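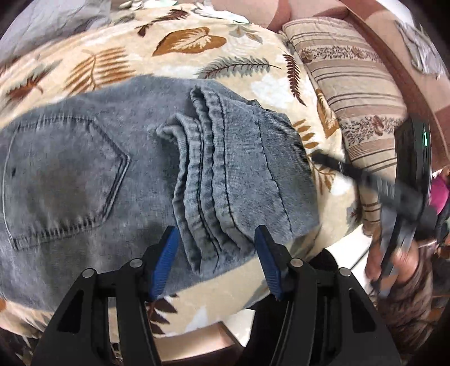
Usha Panicker had told me to skip the first hour and come for the scrimmages, so that is more or less what I did. The doors at the Pladilville gym opened at 8 and I got there a little after 9, when the girls were finishing shell drill and the scorer's table was still being plugged in.

This was the September open gym for high school guards and wings, the second one Pladilville has held. There were 80 players signed up. They ran three courts side by side, with the older group on the far court by the stage. Parents paid 7 dollars at the door, and coaches got in free if they signed the sheet.

I spent most of the day on the far court. The level was better than last year, mainly on defense. Last year's games were a lot of one pass and a drive. This time most teams had at least two sets they could get into, and the coaches had them picking up at half court from the start.

Radka Babić was the best player I saw. She is a lefty point guard, going into her junior year, and she plays for Etolar in the spring. In her first game the other side hedged hard on every ball screen, and she kept turning it over trying to split it. Four turnovers in the first ten minutes by my notes. After the break she started pulling it back two dribbles and hitting the short roll, and Etolar scored on five of the next six trips. She doesn't shoot it well from deep yet. The release is low and she needs her feet set. Everything inside 15 feet looks good.

Liliana Santoro played on the wing for Sikder and is someone to keep an eye on. She has grown since I saw her in the winter and now guards the other team's best scorer whether it's a guard or a forward. Against Etolar she took Radka for the whole second half and made her give the ball up early. On offense she mostly stood in the corner. I would have liked to see her cut more. She had two offensive rebounds late that came from just going in when the shot went up, so it's there.

The Sikder and Etolar game was the one to watch. Sikder was down nine with six minutes left and went to a 1-2-2 press that hadn't been used all day. Etolar got it over half court fine but played too fast once they were there, and the lead was down to one with a minute to go. Etolar held on at the line, 47-44. Running clock until the last two minutes, so don't read too much into the low score.

Lunch was from noon to 1. I talked with Rosario Caputo, who coached one of the mixed teams made up of players who came without a club. He had nine girls who had met that morning and he ran one play for them all day, a simple stagger for the shooter with the post slipping out. They won two of four. He said the hard part was the subs, with parents wanting even minutes and no one sure of the other girls' names.

After lunch they did a shooting contest, 100 shots each from five spots, with a partner rebounding. It took too long. With that many players and six baskets it went past 2:30, and the last games were cut to a single half. I would drop it or do it on a different day. The winner was a sophomore from Flutuvano with 71 makes. I didn't get her name down before they started the next group.

Some notes for anyone going next time. The main lot fills up by 8:30 and then you park along the ball fields, which is a five minute walk. The bleachers on the near court don't pull out all the way – bring a chair if you plan to stay there. Rosters were taped to the wall by the water fountain but had numbers for only two of the three courts, and a few girls had swapped jerseys by the afternoon. I'd ask for a printed roster with grad years.

Sveva Mazza ran the day and was still sweeping the far court when I left. She told me the next one will probably be limited to 60 players with a fourth game for each team in place of the contest. No date set yet.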